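Search this site
Enter keywords
Go
Print this page | E-mail this page

PRESS RELEASE
05/08/2021

Poon Records to Release "Allunus," Second Album by Electronic Duo Laltier

RASTDALE – Poon Records is pleased to announce the release of "Allunus," the second full-length album by the electronic duo Laltier. The album contains 12 tracks and will be available on compact disc, on double vinyl and through all major download and streaming services.

Laltier was formed by vocalist and lyricist Wing-yan Hsu and producer Eero Kauppinen. The group's debut introduced listeners to a spare style built on analog bass lines and close vocal harmony. "Allunus" keeps that foundation and adds live percussion, performed on seven of the tracks by guest musician Tsung-han Tseng. 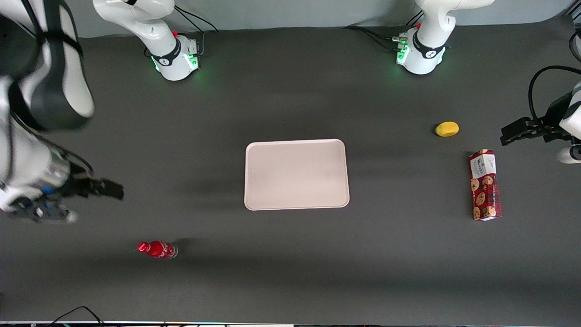 Recording began in January at the label's studio in Rastdale and was completed over 28 sessions. The album was mixed by Mr. Kauppinen and mastered by Pao-chu Yang, who also mastered the debut.

"We wrote the first record very quickly, and I think you can hear that," said Ms. Hsu. "This time we let songs sit for weeks and came back to them. Two of them changed key. One lost its chorus completely, and I still miss it a little."

The opening single, "Harbor Signal," is available now. A second single, "Slow Current," will follow ahead of the album – both will be accompanied by remixes from other artists on the Poon roster.
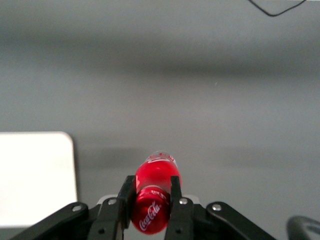

The vinyl edition is limited to 407 numbered copies and is pressed on two 12-inch discs, with a printed lyric booklet. Orders placed directly with the label will include a download of four instrumental versions that do not appear on the standard album.

"Laltier has a loyal audience, and that audience has been patient," said Sum-yee Ko, label manager at Poon Records. "The new material is darker in places and more direct in others. We are proud to present it."

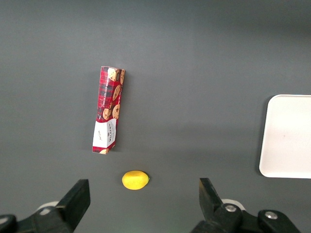
Laltier will perform the album in full at a launch concert at Rastdale Hall. The set will run without an intermission, and Mr. Tseng will join the duo on stage. Ticket details will be published on the label's website, and registered mailing list members will be able to book before general sale.

Review copies and interviews with the group may be requested through the Poon Records press office. Requests from radio programs should name the station and the planned air date.

Print this page | E-mail this page

Recent releases
Poon Records Reissues Early Singles Collection
Laltier Shares "Harbor Signal"
Rastdale Hall Announces Fall Concert Series
Pao-chu Yang to Lead Mastering Workshop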